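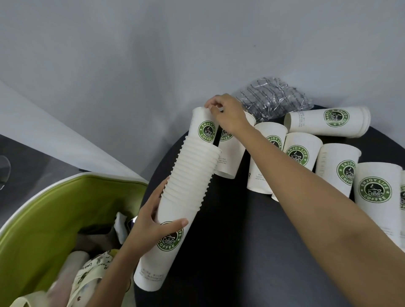 Morag Munro wrote to us after the April open day to say that she had enjoyed the robots but would have liked to do something herself. She asked if next time there could be a table where visitors sit down and do the same jobs the machines are given. Three other people asked for much the same thing.

So we are doing it. Vestitora is looking for 44 people to take part in its next open day at the Gosimstead workshop. You do not need to know anything about robots, and you do not need to be good with your hands in any special way.

What you would be doing

Participants work at small household and café jobs while visitors look on. Most of them involve paper cups: stacking them, taking the stack apart, setting them out in rows, turning them so the print faces one way. We also have folding and sorting jobs for people who get tired of cups. After each round, our arm, Noh, is given the same job at the next station, and visitors can compare.

Noh is slower than you. It also has trouble with cups that stick together, and one of our engineers will be on hand to talk about why. You are welcome to join in that conversation or take your break then.

Some jobs are done seated, with a board in front of you. Others are done standing at a round table. Tell us on the form which you would prefer. If you have trouble with low seats or with standing for long, say so and we will place you at a station that suits you.

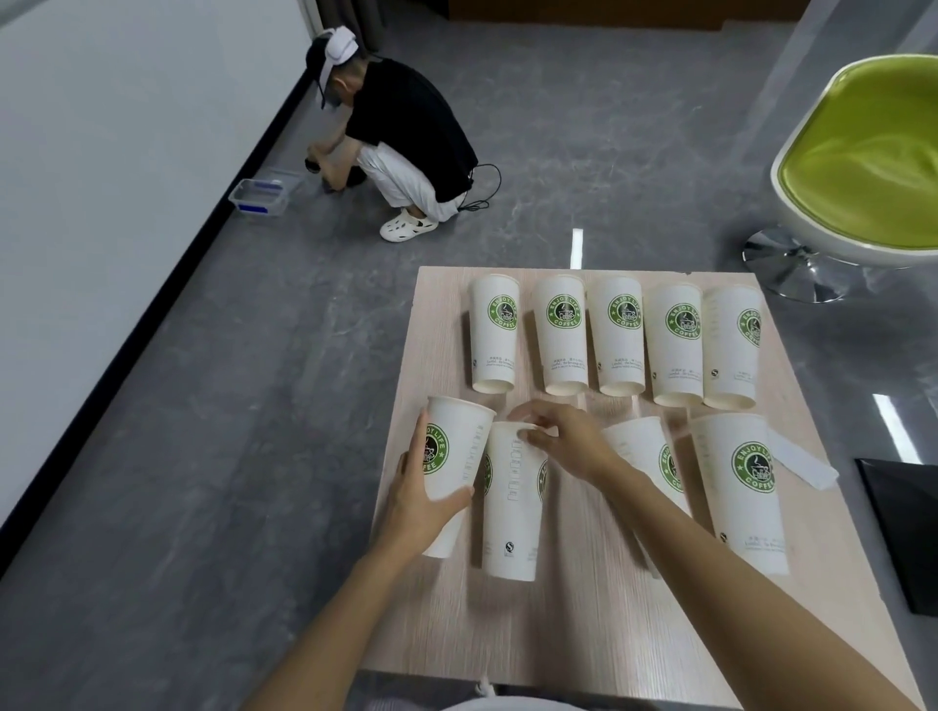
Paper cups in rows on the board, hands at two in the front row.

Some participants will be asked to wear a light camera on a head strap. It records what your hands are doing. You can say no to this and still take part -- there are plenty of stations without one. If you do wear it, you will sign a consent form first, and you may ask to have your recording deleted at any time up to the end of the open day.

Hours and payment

There are two sessions, morning and afternoon, each three hours long with a break in the middle. You may sign up for one or both. We pay 44 dollars a session, by check or bank transfer. Lunch is provided if you do both. We pay for parking in the lot behind the building; keep your ticket and hand it in at the desk.

Who can apply

You must be 18 or older and able to read and sign an English form. Left-handed people are very welcome, and we did not have enough of them in April. Long sleeves get in the way of the cups, so please wear something short-sleeved or something you can roll up. Leave rings and bracelets at home if you can.

People who work for Trustance, or who live with someone who does, cannot take part this time. Trustance is checking our results and we need to keep the two apart. You may still come as a visitor.

We are also hiring

We need six floor helpers for the same event. This is paid work at a day rate, and includes one training evening beforehand. Helpers reset the stations between rounds, bring out new cups (we have ordered 600) and keep visitors behind the tape while Noh is moving. Some lifting is involved. If you have worked in a café, a school or a museum, mention it. Declan Maihi is in charge of the helpers and will call everyone on the short list.

How to apply

Fill in the form at the front desk in Gosimstead or ask Karla Gallegos to mail you one. Write "participant" or "helper" at the top. Forms must reach us by 2021-06-15. We will let you know either way, and names that come in after the places are filled go on a waiting list -- people do drop out, so it is worth sending the form.

Visitors do not need to apply. Entry is free and children may come with an adult.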